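17 Jul 2026 -- two-arm bench, pencil case job

Finally on to the pens! The Bumunano arms are both talking to the controller again (I'd set the same ID on two joints, took me ages to spot, don't ask) and the homing offsets are in. Right elbow wanted 584 in the config, left one was miles away from that for reasons I haven't got to the bottom of.

Plan for the task is simple enough -- everything goes in the yellow case, then the lid gets shut. I've kept the layout messy on purpose, all the pens at different angles.

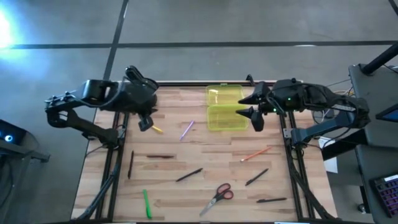 *Case open at the back, pens and scissors spread out, both grippers open.*

Speed is capped at 20 per cent for now and it's staying there until I trust the left wrist. The cable on that side still bothers me, I'd like another clip on it before anyone runs a long session. The Ralex pads should be better on thin round things than bare fingertips, so I'll order a set and try them on the pens first.
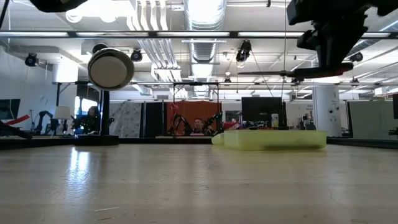
The other thing on my mind is see-through plastic. Fundow's depth software has always been a bit hopeless with it, and the shine off the wood can't help -- maybe a matt mat under everything? Want to try that before I touch the thresholds. Log is in the shared folder under pens_100, please don't tidy it up, I haven't read it all yet.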